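Home | Courses | Student Projects | Workshop Booking | Safety | Contact

Girberg College - Student Robotics Project
Workstation inspection checklist, gripper handling exercise
Date of inspection: 13 May 2025
Room 14, record 2156

The checklist is to be completed before each group begins work. Items marked "Action" must be closed by the group concerned before the next booking.

1. Tabletop clear of liquids and loose tools. Pass.
2. Finger pads seated on both gripper fingers. Pass. Pads are to be checked again at the end of the session.
3. Screws in finger housings tight. Action. One screw on the Plirard set was found loose and has been tightened. The group is to recheck it after 52 cycles.
4. Markers on fingers clean and flat. Pass.
5. Backdrop secured and clear of the working area. Pass, with comment. The fabric should not be allowed to hang over the table edge.

Items used in the exercise must have no sharp edges and must weigh no more than 800 g. Glass and ceramic pieces are not permitted at this stage of the course.
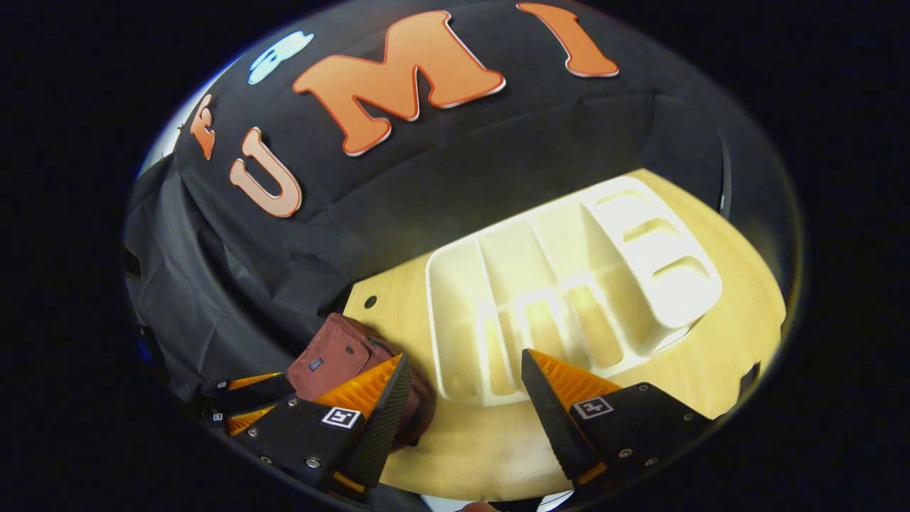 Fig. 1. Gripper open at the table, with white dish rack and black backdrop.

6. Rack stable on the table when pushed lightly by hand. Pass.
7. Hands kept away from the finger pads while the gripper is closing. Action. Two students in the Tran group were reminded of this rule - a repeat of the comment made in April.
8. Cut-out letters firmly fixed to the backdrop. Pass.
9. Ultent charger unplugged when not in use. Pass.

Result: approved for use, subject to items 3 and 7.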